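Counter Notes: Sleeve Stock, Storage and the Move to Flat Stacks

Gallside staff bulletin, June issue, item four

The change to cup sleeve handling that was trialed at the Tambunan counter is now the standard method at all Gallside counters. This item sets out what changed, what has to be done at each counter, and the two questions that came up most often during the trial. Counter leads should read it before the next delivery. The old instruction sheet, which covers the wire dispensers, can be taken down.

Background

Sleeves used to arrive nested in tubes and were decanted into upright wire dispensers. The dispensers held 40 sleeves each when filled to the mark and fewer when filled by anyone in a hurry. They had three faults. The lower sleeves were compressed by the weight above and came out creased at the seam. The wire left a dent at the same height on every sleeve. The footprint was also larger than it looked, as the base needed clearance on all sides for the hand.

The current supplier, Werkia, ships sleeves flat. A carton holds 3,000, banded in packs of 200. The board is uncoated single-wall corrugated, glued on one seam and folded once, with a shallow curve that matches the taper of the cup. Flat sleeves store in less space and can be stacked directly on the counter without a holder. They also have to be opened by hand at the point of use, which was the main objection before the trial and has mostly gone away with practice.

Receiving

Check the carton for crushed corners before signing. A dent in the outer wall of the carton is acceptable. A dent that can be felt on the packs inside is not, and should be noted on the delivery slip with the carton number. Do not refuse the whole delivery for one carton.

Cartons go on the second shelf of the dry store, off the floor and away from the dish machine wall. Corrugated board takes up moisture from the air. A sleeve that has been stored damp feels soft along the fold and will not spring open when squeezed. If a pack feels soft, move it to the top shelf for a day with the band removed and try it again. Packs that stay soft go to recycling, and are entered on the waste sheet as a single line.

Date the carton with marker on the short side, month only. Open the oldest carton first. One open carton at a time is enough for any of our counters, including Tambunan at its busiest.

Making up the counter stack

Take one pack from the open carton, cut the band with scissors and discard it at once. Bands left on the counter find their way into the knock box. Split the pack so that the stack is no taller than a medium cup. Put the remainder in the drawer under the register, curved edges facing the same direction.

The stack has to be squared before it is left. Stand behind it, put one hand on each end with the fingers over the top and the thumbs on the front, and press inward until the ends are even. Then press down lightly. All curves should face the same way. A single sleeve turned the wrong way lifts everything above it and the stack will lean within the hour.
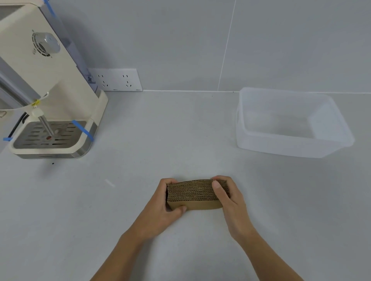
Position matters more than it did with the dispensers, which were heavy enough to stay put. Keep the stack a hand's width or more from the drip tray. Milk and rinse water travel further than expected when the wand is purged, and wet board cannot be recovered. Keep it out of the path between the grinder and the machine as well, where it will be caught by a sleeve or an elbow. The middle of the counter, toward the front, works at every site. Left-handed baristas at Brokidska have asked to keep it slightly to the left of that, and this is fine as long as the whole shift agrees on one place.

Wipe the counter and let it dry before setting the stack down. The bottom sleeve acts as a blotter for anything left on the surface. At close, lift the stack, check the bottom two or three, and throw out any that have marked.

Opening a sleeve

Hold the sleeve by its two folded ends and squeeze once. It should open to an oval. Push the cup in from the wider opening until the sleeve grips, approximately at the middle of the cup. Do not roll the sleeve between the palms to open it. Rolling loosens the glue seam, and a loose seam lets go when the cup is already in the customer's hand.

During quiet periods it is acceptable to open a few in advance and leave them nested beside the stack. Keep these to a short run. Pre-opened sleeves take a set and slide down small cups.

Results from Tambunan

Kyung-hwa Ki kept the tally for the trial. Over the period, 916 sleeves were used at the main counter, counted from packs opened less what remained. Wastage was low and came almost entirely from wet board in the first few shifts, when the stack was kept beside the drip tray. After it was moved, waste fell to the occasional torn seam. Refilling now takes place once before opening and once after the lunch period, against some five times a day with the dispensers.

Service time was not measured. The staff view was that opening a flat sleeve is slower for the first shift or two and makes no difference afterward. Two people preferred the dispensers throughout and said so on the form. Their comments have been passed to purchasing along with the rest.

Questions raised

Can the dispensers be kept for the large cups? No. The large sleeves come flat in the same format, and the procedure is identical. Keep the two sizes in separate stacks with a clear gap between them. The large sleeve is longer at the curve, but the difference is easy to miss from above. If the counter is too short for two stacks, leave the large size in the drawer.

Can the stack stand on top of the espresso machine? No. Board kept on a warm surface dries out and becomes brittle at the fold – the opposite problem to damp storage, with the same result at the seam. The top of the machine is for cups, and only on machines with a rail.

Syafiqah Saragih also asked whether printed sleeves can go in the same stack as the plain ones. They can, provided the size and curve match. Printed stock is slightly stiffer and should go at the top so that it is used first. Brokidska still has part of a carton of the old spring print and should finish it before opening plain stock.

Returning the dispensers

Wash the wire dispensers, dry them and send them back with the empty milk crates. Remove any tape labels first. The bases and the uprights separate with a quarter turn and should be packed apart, bases at the bottom. Counters with missing uprights should send what they have and write the shortfall on the crate slip. No charge will be made for missing parts.

Ordering

The reorder point is one unopened carton in the dry store. Orders placed by 2 p.m. go out on the next morning's van. Use the new stock line for flat sleeves on the order form – the old line is still printed on it and will be removed at the next reprint. Orders entered on the old line will be filled with flat stock regardless, but they have to be rekeyed by hand and will usually miss the van.

Questions on stock go to Syafiqah Saragih at the dry store desk. Questions on counter layout go to Kyung-hwa Ki, who will visit Brokidska before the end of the month to check stack position and drawer space. The next item in this series covers lids.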